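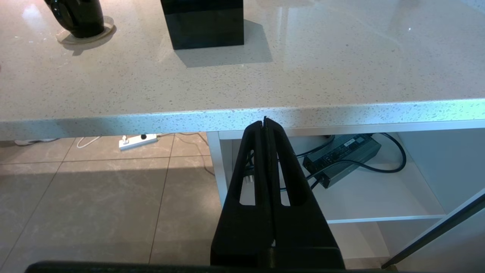

How to Buy a Robot Without Going Broke

Suppose your school decides it would like a robot arm. Everybody cheers. Then somebody has to work out how to pay for it, and the cheering gets a lot quieter.

Our pretend shopping list belongs to Endley School, which has $2,000 and very big plans.

The arm
The arm costs $800. Hooray, there is plenty left! This is the moment when grown-ups start talking about a second arm. Take their calculators away.

The fingers
An arm on its own is good at waving. To pick things up it needs a gripper, which is a robot's hand. Many grippers have only 2 fingers, and some shops sell them separately, a bit like selling you a bicycle and then asking if you'd also like pedals.

The eyes
A small camera near the gripper lets the robot see what it's reaching for. It also gets a splendid view of whatever you shoved in the cupboard before visitors came.

The boring bits
Robots eat electricity. They need plugs, cables, a power strip and often a power adapter, the heavy brick that changes electricity from the wall into the kind the machine can use. Boring bits never appear in the advertisement. Put them in your budget anyway, and ask an adult to do the plugging in.

The place to put it
Where will it live? Measure the bench. Check how far the arm can swing, and whether Grandma's favourite mug is inside that circle. Moving the mug is free.

The "oh no" money
Parts wear out. Somebody drops something. Sang Hồ, who looks after the robots at Brinevley, keeps a jar labelled OH NO and puts a little of the budget in it before buying anything. He has opened it 9 times. He would rather not discuss the time with the custard.

Your turn
Pick a job for your robot, such as sorting socks by colour. Write down everything it would need, starting with the dullest thing you can think of. Add up the prices. If the total is more than you have, cross something out, but leave the plugs alone.

Then ask how long it would take you to sort the socks yourself. Grown-ups hate that question.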